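# Chapter 7. The Table Between Meals

In the first six chapters we followed the main meals of the day, from the laying of the cloth to the washing of the last plate. Now we come to something smaller. Between lunch and supper there are hours when a table is used in a freer way: somebody writes, somebody drinks tea, a packet of something salty is put down and forgotten. In many homes and workplaces this is the time when the table is used the most, and yet the older books on housekeeping give it hardly one page.

I became interested in the subject when I taught evening classes at the Kollutau school of home studies. My students could fold a napkin in several ways, but when I asked them to prepare a table for two people who wanted to study and have a drink, they did not know where to begin. Some of them laid it as for dinner. Others put everything in one heap in the middle.

## What you will learn

After this chapter you should be able to:

- choose a cloth that suits both paper and drinks
- decide where open and closed drinks should stand
- use coasters in a sensible way
- clear a mixed table in the right order

You will need the words *weave*, *hem*, *fringe* and *coaster*, which were explained in Chapter 2. If you are not sure of them, please go back and read that page again.

## 7.1 The mixed table

We call a table *mixed* when food or drink shares it with other things, for example books, sewing or letters. The opposite is a *single* table, where all the objects serve one purpose. A mixed table is harder to keep in order, and the reason is simple - paper and liquid do not like each other.

The cloth comes first. A woven cloth in a pale colour gives a calm ground and makes it easy to find small objects. Its weakness is that a coarse weave is not perfectly flat, so a light cup stands less firmly on it than on bare wood or glass. A fringe is pretty, but it catches on buttons and bracelets, and the hem will fray with the years. Ogunleye, whose pattern book we used in Chapter 3, advises that the fringe should hang free and never lie under a plate. I agree with this advice.

Next come the drinks. A bottle with its cap on may stand or lie, although I prefer that it stands. An open cup is a different matter. It should have its own place, and this place is best marked by a coaster, so that the hand learns where to return it. Paper cups need this even more than heavy mugs do, as they weigh almost nothing when they are nearly empty.

The pale cloth below carries a spiral notebook, a bottle of amber-coloured tea and a second bottle on its side, with a snack box over to the left. Notice the round rattan coaster, and the white paper cup held over it. Before you read further, decide which object you would move first, and write down your choice.
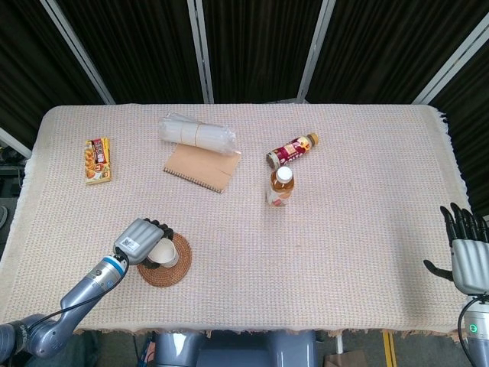
## 7.2 Three zones

For practical work it helps to divide the table into three zones. The *near zone* is where the forearms rest, and it should be kept for the task itself. The *side zone* belongs to the open cup and its coaster. The *far zone* takes all that is closed or waiting: bottles with caps, boxes, wrapped items.

Try the division at home with your own table. Tatiana Sýkora, who corrected the first edition of this book, suggests that beginners lay two ribbons across the cloth for one week and then take them away. Left-handed readers should place the side zone on the left.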